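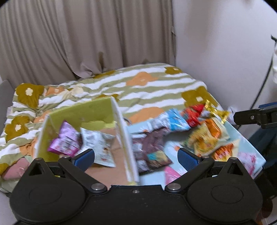

**What does sorting mean?**

Sorting means putting things into groups so that the things in each group are alike in some way.

You sort all the time! When you put your socks in one drawer and your shirts in another, that's sorting. When you pick all the green grapes out of the bowl (go on, we've all done it), that's sorting too.

## Pick a rule

Every sort needs a rule. Let's use snacks, because snacks are great for this. They come in so many colors! A sky-blue packet, a red one, a dark brown one, one that's purple and pink... you could sort by color all afternoon. Or try one of these:

- sweet or salty
- crunchy or soft
- I like it or my brother likes it

Now the fun part: change the rule and the groups change too! A packet that sat with the blue ones might have to move in with the crunchy ones.

## Make your own sorting tray

You need a flat piece of cardboard and some stiff colored board. Fold the board so it makes a low wall along the back, then stand another strip up in the middle. Now you have two compartments. Set it on a table, the floor or even your bed.

Ask a friend to sort a pile of snacks without telling you the rule. Can you guess it? Nives Cattaneo's class plays this every Tuesday, and the hardest rule so far was "has a letter Z on the front."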